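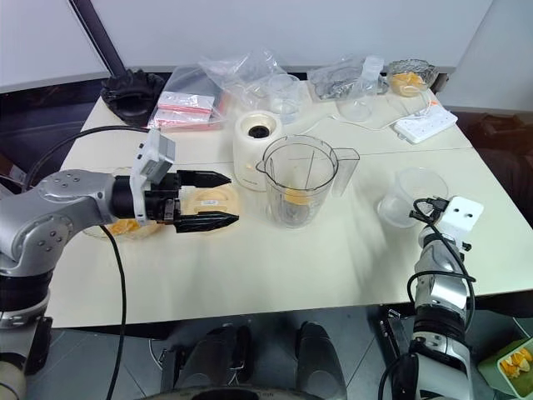

Fonskaの「Kombo」は、双腕ロボットの作業台まわりの決めごとを一式にまとめたキットである。中身は170ページのルールブックとチェックカード100枚、台の縁に貼る区画テープが2巻。要するに片づけの本なのだが、「片づけ」と書くと稟議が通らず「運用規程」と書くと通る。Fonskaはそこをよく心得ている。届いた晩に第1章「電源と液体」を読み、台を見て、本を閉じた。電源タップが天板に斜めに寝ていて、すぐ奥にはアルミホイルを敷いたボウルがあり、果物が盛ってある。タップから出た白いケーブルは、台の奥を横切ってミキサーの土台のほうへ伸びている。カード番号4「タップを天板に置かない」、番号5「汁の出るものの隣に電源を置かない」。封を開けて数分で二敗した。

ルールブックの著者はMwanaisha Lyimo。文章は短く、容赦がない。「台の上にあるものは、すべて作業の一部である。一部でないものは、事故の一部である」という一文が序文にあり、読んでからしばらく、台の奥に立っている黒いタイヤのような物体と目を合わせられなかった。果物をミキサーに入れる作業のどの工程に必要なのか、私には説明できない。Komboの分類では「来歴不明品」にあたり、撤去か、名札をつけるかの二択になる。名札には用途を書く欄がある。そこが難しい。

良かったところから書く。

カードの作りがいい。A6判の厚手で、表に規則が一つ、裏に理由と例外が書いてある。例外があるのがありがたい。たとえば「透明な容器は識別できる印をつける」という規則の裏には、「透明物の認識を試す場合はこの限りでない。ただし試していることを台の記録に書く」とある。うちの台は透明なコップに透明なピッチャー、横倒しの透明な容器、中身の入った透明な袋と、ほとんど透明品の見本市なので、例外のほうを先に読んだ。

刃物の章もよく書けている。ミキサーの刃は、ピッチャーが土台に載っていない間こそ雑に扱われる、という指摘には覚えがある。外れていれば回らない、だから手を入れてもよい、と人間は考える。Lyimoの規則は「刃のある容器に果物を足すのは、土台から外した状態で、道具かグリッパーで行う。人の指は数に入れない」。最後の一句が気に入って、職場で何度か引用したら嫌がられた。

先の細いグリッパーについて独立した節があるのもよい。指が長いものほど、開いたまま待機させるときの向きを決めておけ、という。人が立つ側に向けない。それだけの話に4ページ使っているが、その4ページを読む前のうちの待機姿勢は、担当者の気分で決まっていた。

さて、困ったところ。

まず区画テープが負ける。灰色の地に「可動域」「人」「置場」と刷ってあり、見た目は頼もしい。だが、うちのように天板を二枚突き合わせた台では継ぎ目をまたぐことになり、翌朝にはそこから浮いていた。サポートに問い合わせると「継ぎ目のない天板を推奨しております」との返事。テープのために台を買い替える部署があるなら見学させてほしい。

次に、ケーブルの章が理想論に寄っている。「腕に沿うケーブルは余長を固定し、可動部の外に輪を作らない」。正しい。腕の先に付いたセンサーの上から黒いケーブルがくるりと輪を描いているのを見れば、誰でも正しいと思う。ところが、どこで留めれば手首をひねったときに引っ張られないのか、その図がない。余長の取り方は「製造元の指示による」の一行で済ませてある。製造元の手引きには「使用者の責任による」とあった。二冊を並べておくと、たいへん仲がよい。

食品の扱いもやや弱い。「食材は一つの台につき一か所」という規則があるのだが、浅いボウルに一盛り、ホイルのボウルに一盛り、ピッチャーの底に一切れ、という状態がこの作業の日常である。一か所にまとめろというのは、運ぶ練習をやめろというのに近い。裏面の例外を期待してめくったら、この一枚だけ白紙だった。乱丁かと思って確認すると、仕様だそうだ。

比較のために、以前使っていたGamineにも触れておく。あちらは画面で入力する方式で、点検を終えないと次の作業に進めない。確実ではあるが、項目が100を超えるあたりから、全員が見ずに「適合」を押す技術を身につけた。Komboは紙なので飛ばすのも自由だが、飛ばしたカードが手元に束で残る。この束の厚みが妙に効く。先週の束は薄かった。今週の束については書かない。

導入するなら、全部を一度に始めないほうがいい。うちは電源、刃物、待機姿勢の三章だけを壁に貼り、残りは箱に戻した。蓋を台に平置きするな、というカードもあるにはあるが、ベージュの丸い蓋は今日も平らに置かれている。これについては規則のほうに歩み寄ってもらうつもりだ。

評価は五つ星で三つ半。本だけなら四つ半、テープだけなら一つ。本の単品販売はない。改訂版は6月中に出ると案内が来ていて、ケーブルの図が増えるらしい。増えていたら追記する。

Jellel > レビュー > ロボット運用 > 規程・点検用品

このページを印刷 | メールで送る

当サイトではCookieを使用しています。閲覧を続けると、Cookieの使用に同意したものとみなされます。 同意する 設定を変更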